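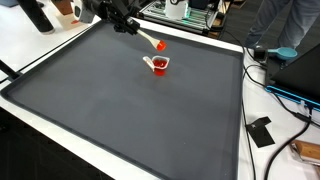

*Spoon over the cup, cup on the tray, 24/09/2025.*

I've spent most of September trying to get a robot arm to serve red jelly, and I'm oddly happy about it! The whole thing runs by remote control for now. I sit with a pair of handles (the Nikolaidis kit, second-hand, one grip a bit sticky), I move my hand, the arm moves, and every run gets saved so we can train on it later.

The room is at Vundard, out on the Tusport side, and I get the bench on weekday evenings. My plan was 300 good runs by the end of the month. I've got 41. Jelly is slow going.

Picking things up is the easy bit. I did blocks in the spring and got through them at a cheerful pace, half listening to the radio. With a spoon you've got a thin handle in the grip and all the weight out at the far end, and if the handle turns even slightly the bowl tips and off goes your jelly. So you have to grab it a little further down than feels natural, squeeze, wait a second, and only then lift. I kept skipping the wait. You can see it in my early runs when you plot them, there's a horrid little wobble right after the grip closes.

The other thing I had to unlearn was fixing mistakes too quickly. When I eat, I correct the spoon all the time without noticing. Do that through the handles and the arm is always a touch behind, so I'd correct, then correct the correction, and end up stirring the air like a mad conductor. Now I pick a path and stick with it, and if it goes wrong I bin the run and start again. The binned ones go in their own folder, because I'd like to try training with and without them.

I did a first test with the Vunberg code last week, on almost nothing, just to see whether the files loaded. They did (after 2 evenings of swearing at time stamps). The arm went to the right part of the tray and then hovered there, very politely, doing nothing at all. I'll take it!

Next up is starting the cup in four different spots on the tray, and trying a softer set of jelly, which I suspect will be awful. If anyone has a good trick for stopping a thin plastic handle from twisting in the grip, please leave a comment. I've been thinking about a strip of rubber but haven't got round to buying any.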